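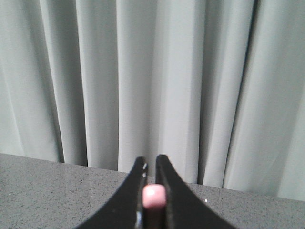 Page last changed: October, 4:10 p.m.

Visit to Flerkevham, demo room

We went to see whether the Kusitell arm belongs in next year's equipment budget. Two of us made the trip. Ertuğrul Kozan from Gezer ran the demo and was patient with us.

Holding a small pink cube between two black fingers is fine. Our parts are not cubes, and most of them are heavier. I asked to try one of our own brackets and was told that would be a "phase two" conversation, which I take to mean a second invoice.

The quote lists the arm, the wrist camera and one pair of fingers. Spare fingers are 577 a pair. Training is 10 hours, and nothing in writing says what happens in hour eleven. Service goes through Himetik, who were not in the room.

I would not sign yet. Before we put a line in the budget I want a trial on our own bench with our own brackets, and a service price from Himetik on paper. Kozan said he would ask. The coffee was good and parking is free behind the building.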